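**Storing long pasta in a small kitchen without it taking over?**

Posted in Kitchens & Cupboards by **mirstead_jo**

Hi all, hoping for some sensible ideas. We moved to a flat in Mirstead in January and the kitchen is tiny (lovely, but tiny). I've got one proper wall cupboard and it's too shallow for spaghetti to lie front to back, so it's been living on the worktop. 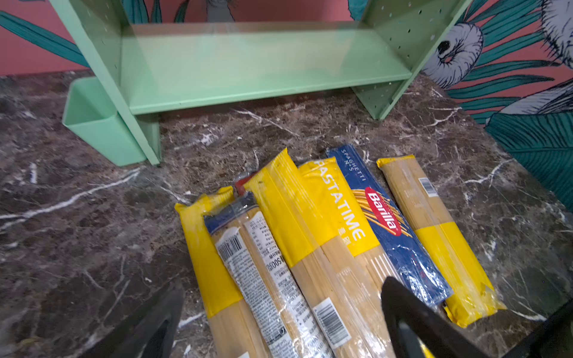

Six packets and the little green shelf, with nothing on it.

I do a big shop once a month because the decent supermarket is a bus ride away, and I always end up with different makes depending on what's on offer. My partner says decant the lot into one tall jar. My mum says never decant anything, you lose the cooking times. I'm somewhere in the middle and mostly fed up of packets sliding onto the floor when I'm chopping onions.

So: jar, shelf, drawer, or just buy less? And does it matter if it's near the kettle? Budget is small and we rent, so I can't drill into anything.

---

**Dirk Heitmann**

I had exactly this in my last place, so I feel your pain! My vote is keep it in the packets and lay them flat on a shelf, ends all facing the same way. Once they're upright they flop about and the open ones tip out everywhere (ask me how I know, I was finding bits behind the cooker for months).

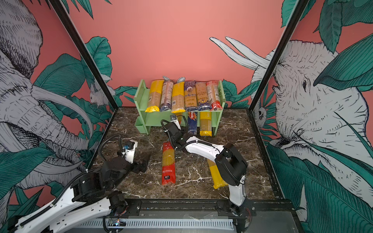

The other thing I'd say is open one at a time. Sounds obvious, but we used to have four on the go, a few strands left in each, all with different cooking times, and you end up with a pan of half crunchy, half mush. Now there's one open packet, it gets a clip on it, and it sits at the front. When it's finished the next one comes forward.

On jars, your mum has a point. If you do want one, cut the cooking time off the wrapper and tape it to the back of the jar. And measure first! I bought a beautiful Gerlach one with a cork lid and the spaghetti stuck out of the top by a thumb's width, so the lid never went on. It's got wooden spoons in it now.

Kettle: I'd move it. Steam and dry pasta don't get on, and cardboard boxes go soft and horrible. Other side of the hob if you can, or at least not directly under where the steam goes.

Oh, and for the sliding, get a bit of that rubbery drawer liner from the market and cut it to fit the shelf. It cost me next to nothing, there's no drilling, and it peels straight off when you move out.
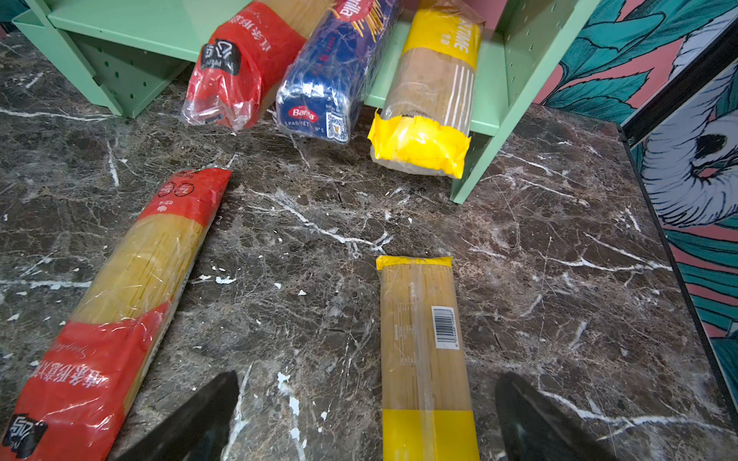 One more and then I'll stop. Check for moths before you put anything away, especially if you're stocking up. Look at the corners and seals for tiny holes or webbing. I once lost a whole cupboard's worth, flour and rice and all, and had to hoover out every shelf peg hole. If you ever get them, bin anything suspicious straight away and take the bag outside that same evening.

---

**nikico70**

just buy less?? pasta isn't going anywhere

---

**Pam at the Bend**

Bit harsh, Nikico, she did say it's a bus ride!

I'm with Dirk on most of it but I do like a jar, I just keep it for the one we're using and leave the spares sealed. Mine's a tall plastic one with a clip lid and it's survived 9 years and two toddlers. You want it properly dry before you fill it, so wash it in the morning and leave it open till teatime.
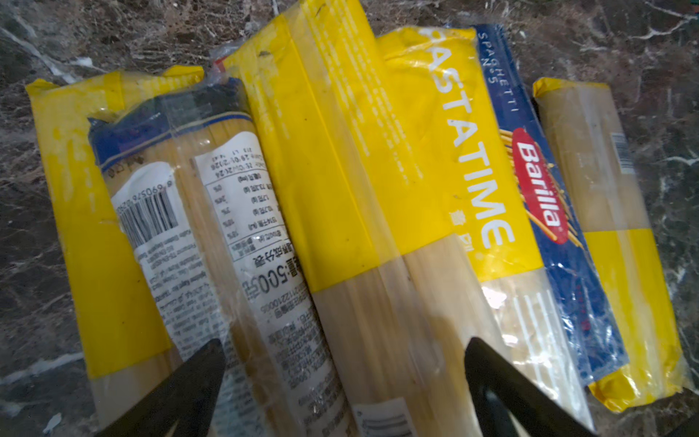
For the spares, have you looked under the bed? I'm serious, we keep tins and pasta in a flat lidded box under ours and top up the kitchen on a Sunday. It frees up loads of room and you can see what you've got in one go, so you don't come home with yet another bag of the same thing. Just don't put it next to anything smelly. I had it beside a box of lavender soap once and we had scented linguine for a fortnight, my husband still brings it up.

---

**mirstead_jo**

Thank you both (and nikico, I suppose). Going to try the drawer liner first and move everything away from the kettle tonight. Pam, does your under-bed box have wheels? Ours is quite a low bed.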